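Records and Filing for Small Offices
Handout 2: Arranging paper files
Instructor: Dagmar Čierny

Read this before the Sunday session. Bring your answers to the exercise at the end. Handout 1 covered what counts as a record and what can be thrown away on the day it arrives. If you missed it, get a copy from another student.

Terms used in this handout

Series: a group of records made by the same activity and kept in the same order. Supplier invoices are a series. Staff files are another.
File unit: the papers on one matter, one person or one period, kept together.
Retention period: how long a series must be kept after it is closed.
Closed file: a file to which nothing more will be added.

Choosing an order

Every series needs one main order. The usual choices are by name, by number and by date. Name order is easy to learn and needs no index, but it gets slow once many names are alike. Number order is fast to refile and hard to get wrong, but somebody has to keep an index that links numbers to names. Date order suits papers that are looked up by period, such as bank statements and meeting minutes.

Do not mix orders inside a series. A common mistake is to file by name and then start a separate section for "large customers." After a year, people disagree about who is large and have to look in both places.

Case: Prostico

Prostico sells plumbing parts to builders in the Prernport area. The office kept customer files by name. When the list reached 1475 customers, the staff were spending too much time on firms with similar names and on firms that had changed names. They moved to number order. Each customer got the next free number when the account was opened, and the number never changed, even if the firm was sold.
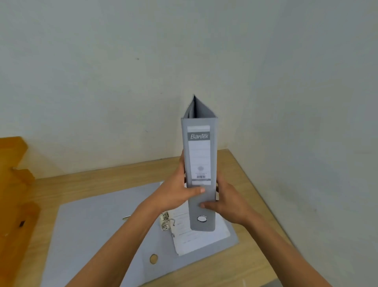 The change had a cost. The index had to be typed up before any file could be moved, and for a while two systems were running side by side. Prostico handled this by setting a cutoff. New accounts went straight into number order. Old accounts were moved only when somebody asked for them. The accounts left over at the end of November were moved in one go.

Note that the index was kept in two copies, one at the front desk and one in the records room. Only the front desk copy could be changed. The other was replaced every week.

Labels

A label should let a person put a file back without opening it. Put the series name first, then the number or name range, then the years. Write years in full. Leave room for the closing date. Do not use a person's name unless the series is arranged by person. "Khamphan's papers" means nothing after Khamphan moves to another department.

Use the same wording on the label and in the index. If the index says "Konden, purchase contracts," the label should not say "Konden buying."

Charging out

When a file leaves the room, a slip goes in its place with the file number, the borrower and the date. File 3613 at Prostico was missing for 8 weeks. It had been passed from sales to accounts, and the slip still showed the first borrower. The rule now is that a file goes back to the records room between borrowers.

Exercise

Pick one series from your own workplace. Write down its present order, who uses it and what they know when they come looking (a name, a date, an invoice number). Say whether the order fits. Then draft the wording for one label. One page is enough.

Next handout: retention schedules and transfer to storage.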